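Do cedar blocks do anything for shoe smell?
Posted by lizelle_x, May, 7:42 pm
Last updated: May, 11:15 pm

lizelle_x
Every closet article says to put cedar in with your shoes. I bought a bag of Prila cedar blocks, 100 of them, and put them everywhere. Two months later the closet smells like cedar and feet. Am I missing something or is this a racket?

mudassar.rind
Racket. Cedar smells nice for a few weeks and then it's a piece of wood. People say it "draws out moisture." So would a piece of pine.

tharushi_k
Disagree. You have to sand them. I do mine every spring and my leather shoes are fine.

mudassar.rind
Your leather shoes are fine because you rotate them. Try skipping the sanding for a year and tell me what changes.

tharushi_k
I'm not going to ruin my shoes to win a forum argument.

serpil_u
What kind of shoes are we talking about? Cedar trees inside a dress shoe at least hold the shape. Loose blocks on a shelf next to gym shoes, I don't see how that would do much. The Endska charcoal bags were no better for me, and the label claims 286 days. Who measured that? Why not 285?

lizelle_x
Mostly sneakers. They go in a closed cabinet in the hall.

serpil_u
Then I'd blame the cabinet. Sweaty shoes plus closed doors. Leave them out overnight first.

ilgin
Seconding serpil. I gave up on inserts and sprays. Shoes stay by the door until morning, insoles out, and the cabinet gets aired on weekends. 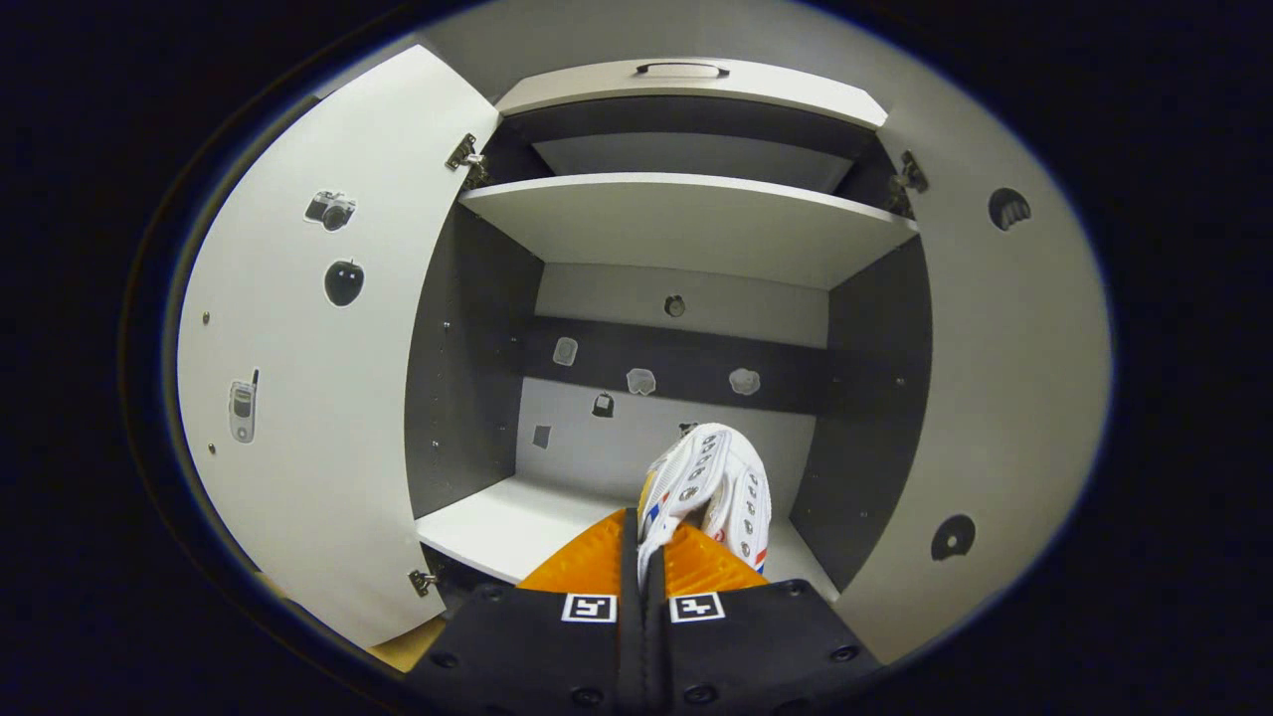

White sneaker at the shoe cabinet, both doors open.

mudassar.rind
Airing I can believe, it's free and there's no one selling it. Though I'd want to know if your shoes smelled to begin with.

ilgin
They did. Ask my sister.

tharushi_k
So we trust the sister but not the cedar?

lizelle_x
OK, trying the overnight thing for 2 weeks, blocks in a drawer. If it's no different I'm going back to baking soda.

serpil_u
Baking soda is a whole other thread. 867 replies last I looked and they still don't agree.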